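쟁반 닦는 로봇 앞에서 물어본 것들

Keltix 공개 시연이 있던 화요일 오후, 나는 Wilson Cuervo에게 첫 질문부터 심술궂게 던졌다. 이거 행주질 아니냐고. 그는 웃지 않았다. "행주질 맞습니다. 행주질이 쉬워 보이니까 고른 겁니다. 보는 사람이 전부 자기 손으로 해 본 일이잖아요."

Cuervo는 Keltix에서 조작 제어를 맡고 있다. 회사에 들어온 지는 3년 됐고, 그 전에는 Bradley라는 식기세척 설비 업체에서 컨베이어를 만졌다고 한다. 그래서인지 그는 로봇 업계 사람치고 수세미와 세제 이야기를 길게 한다. 인터뷰 시간으로 45분을 받았는데 그중 꽤 많은 부분이 천의 두께에 관한 이야기로 흘러갔다. 녹음을 다시 들어 보니 내가 말리려고 한 흔적이 두 번 있다.

"사람은 천을 쥐는 순간 벌써 접어요. 의식도 안 하고요. 손바닥에 닿는 면을 넓게 만들고, 더러워지면 뒤집고. 집게손 두 개짜리로는 그게 안 됩니다. 집은 모양 그대로 가는 거예요." 그러면 손가락을 더 달면 되지 않느냐고 물었다. "달면 되죠. 가격표도 같이 달아야 하고요." 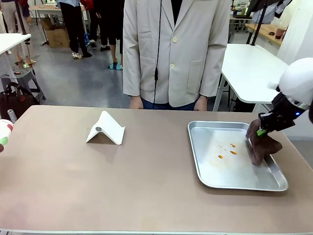 은색 알루미늄 쟁반과 갈색 천. 화요일 시연 작업대에서.

내가 궁금했던 것은 성공률이었다. 이런 행사에 가면 발표 화면에는 늘 높은 숫자가 떠 있고, 그 숫자가 무엇을 세었는지는 잘 나오지 않는다. 이날 화면에 뜬 숫자는 80퍼센트였다. 무엇의 80퍼센트냐고 묻자 Cuervo는 잠시 뜸을 들였다. "시도한 횟수 중에서, 쟁반 안의 조각을 한쪽으로 몰아낸 비율입니다." 깨끗해졌다는 뜻은 아닌가? "얼룩은 안 셉니다. 조각만 셉니다." 얼룩을 세면 얼마가 되느냐고 다시 물었더니 아직 기준을 정하는 중이라고 했다. 기준이 없으니 숫자도 없다는 말인데, 식당 주인이 그 대답을 듣고 계약서에 도장을 찍을지는 모르겠다.

그 식당 주인에 해당하는 사람이 마침 행사장에 있었다. Fadi Azar는 급식 업체 Rawashdeh의 운영 담당으로, 하루에 나오는 쟁반을 어떻게든 줄여 보려고 이런 자리를 찾아다닌다고 했다. 커피를 마시는 틈에 그를 붙잡고 소감을 물었다. "저희 쪽에서는 저 정도 더러우면 더러운 축에도 안 들어요. 소스가 굳고, 밥풀이 모서리에 끼고, 그 위에 다른 쟁반이 포개져서 옵니다. 한 장씩 얌전하게 펼쳐 놓고 시작하는 주방은 본 적이 없어요."

그래도 그는 자리를 뜨지 않았다. 왜냐고 물으니 야간조 이야기를 꺼냈다. 일할 사람을 구하기가 어렵고, 구해도 7주를 넘기는 경우가 드물다는 것이다. "느려도 됩니다. 밤새 하면 되니까요. 대신 아침에 제가 다시 닦아야 하면 의미가 없죠. 그러면 저한테는 일이 하나 더 생긴 거예요." Cuervo가 들었으면 좋았을 말이라 나중에 그대로 옮겨 주었다. 그는 수첩에 적었다. 무엇을 적었는지는 보여 주지 않았다.

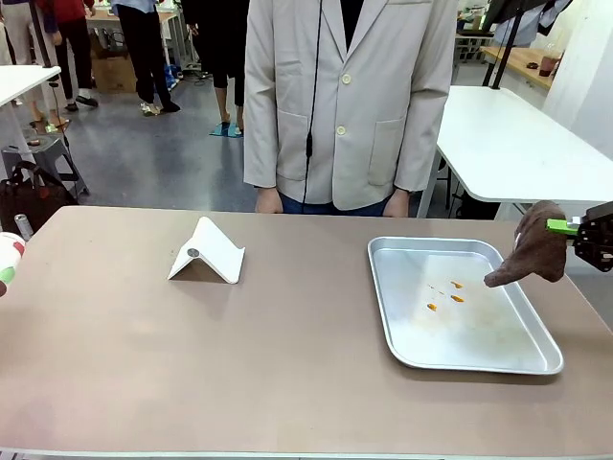

시연을 볼 때마다 나는 문제를 낸 사람과 푼 사람이 같은지를 먼저 따진다. 학교 시험이라면 당연히 문제가 될 일이 기술 행사에서는 관행처럼 넘어간다. 쟁반도, 천도, 놓는 자리도 회사가 정한다. 쟁반에 놓인 것은 주황색 작은 조각 세 개였고, 그 옆으로 가는 자국이 희미하게 남아 있었다. Azar가 말한 굳은 소스와는 거리가 멀다. 이 점을 지적하자 Cuervo는 선선히 인정했다. "어려운 걸 올리면 실패하고, 실패하면 기사 제목이 그걸로 나가잖아요. 기자님도 그렇게 쓰실 거고요." 아마 그랬을 것이다. 다만 쉬운 걸 올려놓고 성공하면 그것대로 쓸 말이 없다.

나는 관람객이 가져온 쟁반을 써 볼 생각은 없느냐고 물었다. 주머니에서 껌 종이라도 꺼내 얹을 기세로 물었는데, 그는 안전 절차 때문에 당일에는 어렵다고 했다. 작업 중에 사람 손이 들어가면 안 된다는 설명이었다. 그 말에는 토를 달 수 없었다. 대신 9월에 다시 오면 미리 보낸 쟁반으로 해 보겠다는 약속을 받았다. 행사장에서 받은 약속이 어떻게 되는지는 여러 번 겪어 봤지만 일단 적어 둔다.

제품 이름은 Flaletti로 정해졌다고 한다. 무슨 뜻이냐고 물으니 마케팅 쪽에서 지은 이름이라 자기는 모른다고 했다. 출시 시기와 가격도 같은 대답이었다. 천은 누가 빠느냐는 질문에는 한참 생각하더니 "그건 사람이 빨아야죠"라고 했다. 하루에 몇 장이나 쓰게 되는지는 쟁반의 상태에 달려 있고, 그 계산은 고객과 함께 해 봐야 안다고도 했다.

Azar는 나가는 길에 명함을 두고 갔다. 살 생각이 있느냐고 마지막으로 묻자 그는 고개를 반쯤 저었다. "저희 쟁반을 한 상자 보내겠다고 했어요. 씻지 않은 걸로요. 답이 오면 그때 생각해 보려고요."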